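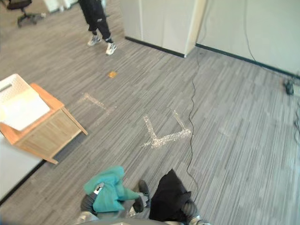

A teal cloth and a black one over the striped carpet of the office.

August 2018
By Lizeth Apaza

Clothes and fabric for the autumn collection

Dear colleagues and neighbors, the collection of used clothes on the second floor is open again, and it stays open until the end of the month. Last year we gave away 900 pieces, and almost 69 bags went to the shelter in Zandham. I would like very much that we reach the same result, but with better sorting, for the sorting took us many evenings.

Please bring only clothes which are washed and completely dry. A small hole is not a problem. The sewing group in Pacheco repairs what is possible, and the rest they cut for cleaning cloths. We cannot take pillows, shoes or wet swimming things.

We sort in the office, on the floor, because the tables are too small for coats and bed sheets. The carpet is vacuumed before each sorting. If you help us, move the chairs to the side first and look where you put your feet.

Dark clothes make one pile and colored clothes make another pile. With black fabric please be patient. When it is crumpled together, a skirt and a pair of pants look the same, and last year I folded one apron three times as a shirt. Open each piece fully, shake it one time, and then decide.

Do not cut off the small tags inside. Many people do this with good intention, so that the clothes look cleaner, but the sewing group reads there the size and the washing temperature. If a tag is scratchy, leave it anyway. The new owner can remove it.

After sorting, everything is folded in half along the length and then in three. Stretchy fabric is better rolled. Each bag should have not more than 30 pieces, otherwise the handles break on the stairs. The driver for Skornitach comes in the last week and he takes only closed bags.

For questions you can leave a note in my mailbox on the ground floor.

Comments

plukel_marta: Do you take curtains? I have two long ones, green, without hooks.

Lizeth Apaza: Yes, curtains are welcome. Please fold them and write the length on a paper.

Old Henrik: The bags from last year were too thin. I can bring stronger ones from work.

T. from the third floor: I have children's clothes, very small sizes. Same pile or separate?

Lizeth Apaza: Separate, please. Put them in their own bag and write "children" on it.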